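Drying rack, part 2: the table test
May – posted by the Melgate flat blog

The Pondora rack arrived on Thursday in a flat carton. It consists of molded panels, a set of arms and an instruction sheet printed in very small type. The stated purpose is air-drying herbs and light kitchen cloths. I paid 474 for it, delivery included, and the listing at Brosex had 3,000 reviews, most of them concerning the color.

I assemble everything on the round table first. The surface is at a comfortable height, and a cloth protects the finish from hard plastic edges.
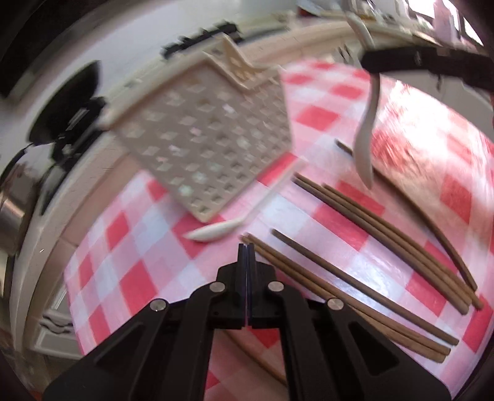
Tolerances on parts like these vary more than the instructions admit. Before pressing anything together I check each edge for molding flash and take it off with a blade held at 90 degrees to the seam. Small openings need the most attention. The beige panel is a grid of diamond-shaped holes, with the red and white check of the tablecloth showing through, and a high-contrast pattern behind a grid makes a blocked hole easy to find. Plain cloth is worse for this. So is newsprint.

The arms come next – dry fit only, no force. My older Potgieter rack cracked at the joint after I skipped that step. Load figures will follow in part 3.

2 comments
Share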